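Nonditz Hand Gripper, Two-Finger Kit

Parallel gripper on a pistol handle, for bench trials before a full arm is built. Designed by Inese Mets in the Vundum shared workshop and sold as a kit of parts. Page revised 31 Mar 2026.

Overview

The Nonditz is operated by hand. Squeezing the trigger closes both fingers toward the center line; a return spring opens them. There is no motor in the base kit. The carriage plate has the same bolt pattern as the Vonside wrist flange, so a gripper assembled for hand use can be moved to an arm later without reprinting the body.

Fingers are printed in black PETG and ship in pairs. Left and right are mirror parts and are not interchangeable. Each has through holes for the cover screws and a flat, squared tip.

Finger covers

The gripping faces are covered with a black adhesive-backed sheet, supplied as a strip and cut to length by the builder. The cover is a consumable. It wears first along the edges of the tip, where the finger drags on the work surface during low picks, and the edge then frays and lifts.
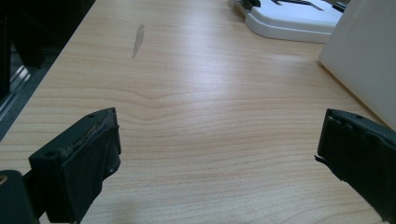
A lifted edge can be trimmed flush with a blade as long as the inner face is still fully covered. Once bare print shows on the inner face, replace both covers together. A new cover opposite a worn one shifts the closing point off center and thin parts will twist in the grip.

To replace a cover, back out the screws, peel the old strip from the tip downward, and clean off the remaining adhesive with isopropyl alcohol. Press the new strip on dry. Leave the gripper overnight before use.

Specifications

Maximum opening: 70 mm
Finger width at tip: 15 mm
Cover thickness: 2 mm
Cover screws: M3, pan head
Actuation: manual trigger, spring return
Mounting: Vonside wrist flange pattern

In the box

Printed body halves
Left and right fingers
Linear rails and carriages
Trigger, linkage and return spring
Brass heat-set inserts
Cover strip, enough for three pairs of fingers
Screw set

Not included: soldering iron for the inserts, hex keys, thread locker.

Assembly notes

Set the inserts before anything else. They should sit level with the plastic or slightly under it. An insert that stands proud will hold the body halves apart and the carriages will bind at the end of travel.

Fit the carriages to the rails dry and check that both slide under their own weight. Grease after the check. Tighten the linkage screws until the play is gone, then back off a quarter turn.

Finger alignment is set last. Close the trigger on a flat steel rule and tighten the finger screws with the rule held in place.

Options

Claeys servo plate: replaces the trigger and linkage for powered use. Servo sold separately.
Long fingers: for deep bins. Uses the same cover strip.
Spare cover strip: sold by the sheet.

Orders for the servo plate placed now ship in June. Base kits and cover strip are in stock.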